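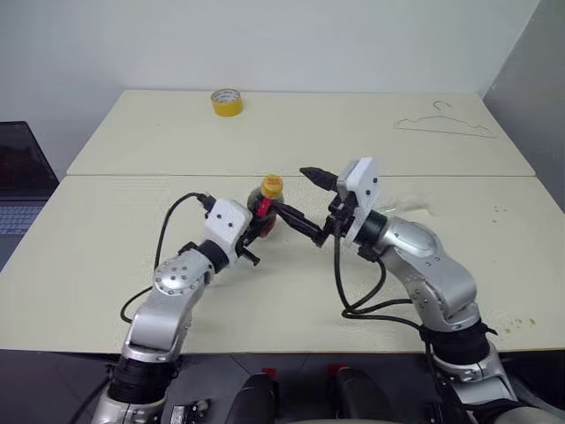 Rules for handling liquids with two arms, draft for comments

Rista
Isla Whitelaw wants one page of bench rules for the Stillalholm cell by Friday. My list so far:
Caps stay on for every trial run.
Nothing loose on the table inside the reach of either arm.
Laptop off the bench before the arms are enabled.
Gripper cables checked through the full wrist turn, by hand, power off.
Wipe down between sessions.

Gretach
Agree with most of it. I'd drop the laptop one. We've always had it at the left edge and you want to be near the stop button in the software.

Rista
The software stop isn't the stop. Put the real one on a lead and stand back with it.

Yau
Need a force limit in there too. We hold plastic bottles at 28 N and no more, and only one gripper closes until the other has reported contact.

Gretach
28 is too low for a full one. Ours slipped at that. 400 ml bottle, wet outside.

Yau
Then dry it. I'm not putting the limit up for the sake of a wet bottle.

Rista
Leaving 28 in for now. Gretach, if you've got the logs from March send them over.

Gretach
Will do. What counts as loose? Roll of tape at the back of the table, coat hanger, that sort of thing?

Rista
Yes, both. If it isn't in the task it goes on the shelf.

Yau
Hanger especially. Thin wire on a pale top, our depth camera misses it half the time.

Gretach
Fine. Still don't agree about the laptop.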